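The Long Apprenticeship of a Box Stacker

By mid-afternoon on Sunday, Tamunoemi Anozie has recorded the same chore 33 times, and she would like it known that she has a master's degree. The chore is stacking boxes. She steers two robot arms through it by hand, a computer saves every twitch, and later a learning system at Wavier will study the lot in the hope of picking up the knack. Each run is called an episode, a generous word for a show with this plot.
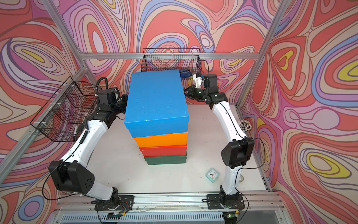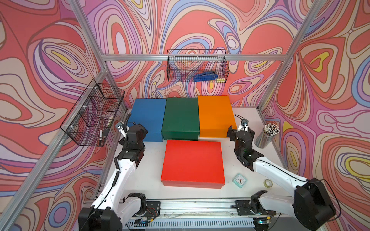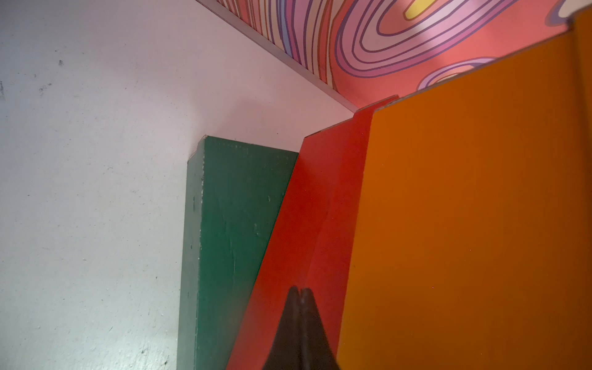

The same four colors in a stack, in a closer arrangement on the tabletop, and, minus the blue, from a camera at the gripper.

The company wants 1571 episodes before anyone trains anything. Marijke Desmet, who runs the collection schedule, settled on that number in February and declines to explain it. "It was going to be 1500," she says. "Then we had a meeting."

Variety is the whole job. A system that only ever sees one tidy stack learns one tidy stack, and goes to pieces when the blue box turns up where the red one used to be. So the boxes get shuffled, and the arms start over. The walls around them are papered in coral and lavender swirls that would suit a dentist's office in 1971. Anozie says she stopped seeing the pattern after a week and now sees it only with her eyes shut.

Good examples are harder to make than they sound. An operator who is bored gets fast, and an operator who is fast gets sloppy, and the software will copy sloppy with total devotion. Anozie has a habit of pausing before she closes a gripper. An early model trained on her runs picked it up and would hover over a box for several seconds, apparently thinking about its life. Desmet threw out 50 episodes over that. Anozie still brings it up.

Mistakes are another matter. A fumble followed by a decent recovery is worth keeping, so those go in a folder named Stevens, after a former operator who supplied most of the early ones. He has since moved to Serkix, where he is said to be doing very well.

A working shift lasts about four hours, with a break after every 18 runs. Anozie spends hers in the hallway, moving nothing. When she comes back she checks the cameras, reads the next layout off a sheet, and puts the boxes where the sheet says. The software that prints the sheets is called Fleltach, and it has a fondness for layouts with the biggest box on top.

"I tell it what I think of that," she says, and reaches for the controls.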